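Session 4: Boxes, lids and what goes in them
Handout for the Home Kitchen Basics evening course
Notes by Shaimaa Helmy

Right, before anything else: please bring your own tea towel next time. We went through every clean one in the cupboard last session and I ended up drying a colander with my cardigan.

These notes cover what we're doing tonight and a bit we didn't get to in session 3. If you missed that one, ask Rania Tawfik for the sheet on labelling, as she has the spares.

Where we'd got to

Last time we sorted leftovers into three heaps: eat tomorrow, eat this week, freeze. Most of you were quick at that and slow at the next step, choosing a box. I watched Ulises put a spoonful of peas in something you could bath a cat in. I do it too! You grab whatever's at the front of the cupboard, the peas slide about in all that air, and there's no space left in the fridge for the milk.

So, box size first. Put the food next to the box before you open it and guess. Soup and anything else with liquid in it needs a finger's width at the top if it's going in the freezer, because it swells. Rice, pasta and cooked veg can go nearly to the top. Sliced things (cold meat, cheese, cake) do better lying flat in a shallow box than stood up in a tall one, where the bottom slice always gets squashed.

Shape

I'm a rectangle person. Round tubs are lovely to wash and hopeless on a shelf - you get those curved triangles of nothing between them, and they roll when they fall out. A rectangular box with rounded corners is my favourite of the lot. It sits flush against its neighbours, and you can get a spoon round the inside without leaving a seam of old yoghurt in the corner.

Walls that taper a little towards the bottom mean the empties will usually nest, so five boxes take up the height of one and a bit. Check this in the shop by putting one inside another. Straight-sided boxes hold slightly more, but they won't nest, and you'll be cross about it every time you open the cupboard.

Lids

Lids are the real subject tonight. I'd say a box is only as good as its lid, and the lid is also what goes missing, warps, cracks or gets lent to a sister-in-law.

Words we'll be using, so we all mean the same bit:

Panel - the flat part in the middle.
Groove - the moulded channel that runs round the panel.
Rim or lip - the outer edge that overhangs the box.

A plain white box on a pale tabletop is all we need for the first exercise.

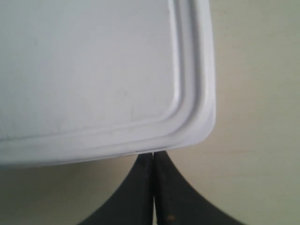
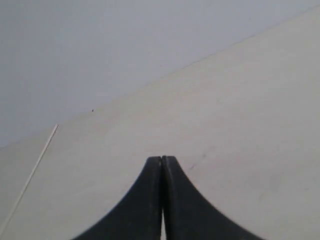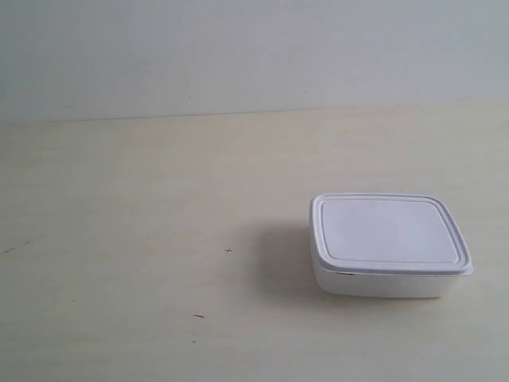 Can I put hot food straight into a plastic box and close the lid?
Let it stop steaming first. Spread it out in a shallow dish to speed things up, box it once it's cool, and get it in the fridge within two hours of cooking.

Closing a lid properly

I used to just thump mine in the middle with a flat hand, and then wonder why there was gravy in my bag. The middle does nothing. Set the lid down square, press one corner, then go along the edge to the next corner with your thumb, and carry on round until you're back where you started. You'll feel it seat. If the last corner pops up when you press it, the first one has usually lifted, so take the whole thing off and begin again.

Then run a fingertip under the lip all the way round. You're feeling for a gap. Some lids have a tab or a little notch for opening, and that will feel different from the rest, so learn where it is on your own boxes and don't panic about it.

For the water test, fill the box a third full, close it and tilt it over the sink, one side at a time. Please tilt, don't shake (Ignacio, I am looking at you). A bead of water along one edge is fine for a sandwich and no good for stew. Mark any leaky lid with a dot of freezer pen and keep it for dry things.

Getting it off again

Start at a corner or at the tab and peel. Don't dig in with a knife, it nicks the lip and then it never seals again. If a box has come out of the fridge and the lid seems stuck on with glue, hold the edge under the warm tap for a moment and try again.

Washing

The groove is where the grease lives. A sponge goes straight over the top of it, so use an old soft toothbrush or fold the corner of a cloth into a point and run that round. Do both sides. Then stand the lid on its edge to dry, because if you lay it flat the water sits in the channel and you put it away damp. That musty smell when you open a box you know you washed? That's generally the groove.

Tomato and turmeric will stain pale plastic whatever you do. It's harmless. A paste of bicarb and water left on overnight shifts some of it, and a sunny windowsill shifts a bit more. Scuffs on the top of a lid don't matter either, but deep scratches on the inside of the box do, so chuck those or use them for screws and buttons.

Dishwasher: top rack only, and wedge the lids so they can't flip over onto the element. Mine came out like a crisp.

Storing boxes and lids

Two ways to do this, and we've argued about it every year I've run the course.

The first is to keep every box with its lid on. You never hunt for anything, but it eats cupboard space and the boxes can go stale. The second is to nest the boxes and file the lids upright beside them, like records. I'm for the second. Khadija Mahrous is for the first and has a much bigger kitchen.

For filing lids you want something narrow with sides: a magazine holder, a loaf tin, half a shoebox. Largest at the back.

To do before session 5

Empty your box cupboard onto the table and pair everything up. Any lid without a box, and any box without a lid, goes in a carrier bag and comes in with you. We'll have a swap at the start. Last February two people went home with a match, and one of them had been looking for that lid since she moved house!

Also bring one thing you'd normally freeze, and a pen that writes on cold plastic. We start at half past six, and the side door sticks, so give it a shove.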